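3.2 Where people sit, and why I stopped trusting the seating chart

I came into this part of the study with a theory I was rather fond of. I thought people at a shared work table would keep the same seat because of the light. Kirsty Marsden, my co-author, thought it was the outlets. We were both a bit wrong, and I'd like to walk through how that happened before getting to the tables themselves.

We collected 549 seat diaries from the Purkberg reading rooms. Of those, 465 were complete enough to use. (The rest had missing pages, and one had been used as a coaster for most of November.) Each diary asked people where they sat, who was there already, and whether they'd have picked a different spot if they could.

Light did matter, but mostly to people who came before nine in the morning. After that the windows were taken and folks fell back on something else, and that something else was the seam. I hadn't planned on writing about seams at all! But when a big table is built from smaller ones, the line where they meet starts to work like a fence. People lined their notebooks up against it. They apologized when a coffee cup crossed it. Dorothy Rudd, who read the diaries with me, began marking these remarks in green pencil, and by the time she was done she had 44 of them, all unprompted.

Now, Berrada's earlier work on dining halls argues that a shared surface gets divided by reach: you own what your arm can cover without leaning. I like that idea and still use it when I teach. What our diaries add is that a line on the surface can beat reach. Several people gave up space they could easily have used, just because it was on the far side of the join. One wrote, "I know it's the same table. It doesn't feel like the same table."

We tried a small follow-up in the Kettle room, where a cloth runner was laid over the join for part of the term. Remarks about neighbors' stuff dropped, and 37 people moved at least one item past the spot where the line had been. I wouldn't hang too much on this. The runner was also pretty ugly, and Colin Garside has pointed out that people may have been covering it up with their things — a fair point, and one I can't rule out with diaries alone.

For the rest of the paper I use "join" for any visible line between two panels at the same height, as in Figure 3. Tables with a step or a gap between panels are handled in Section 5.
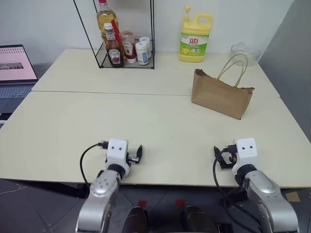 Figure 3. A join between two cream-colored table panels.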